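Coffee week at Uteck! I've been on the remote rig all month, teaching our two-handed robot to work the drinks counter, and I'm hooked. You move your own fingers, the robot's follow, and every run gets saved as a demo for Fitum, our training project.

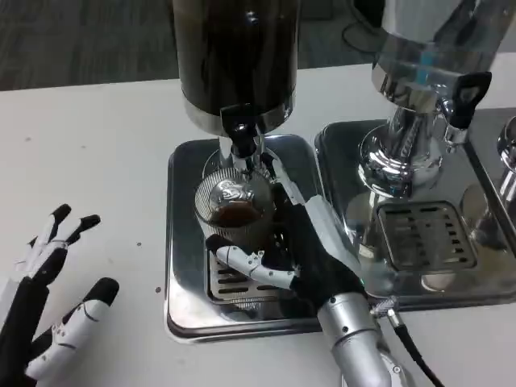 Right hand on the cup, left hand parked.

We're at 106 good demos out of almost 2000, so there's a way to go (bring snacks, mates). Thumb placement is the fiddly bit: ribbed plastic gives if you squeeze too hard, and I've got no feel for it through the gloves.

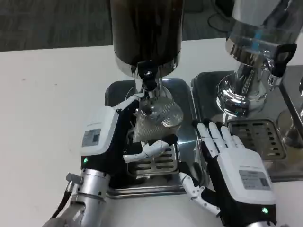

My favourite runs are the ones where one hand does the holding and the other just rests. Feels so natural once you relax your shoulders! Next up is pouring, in March.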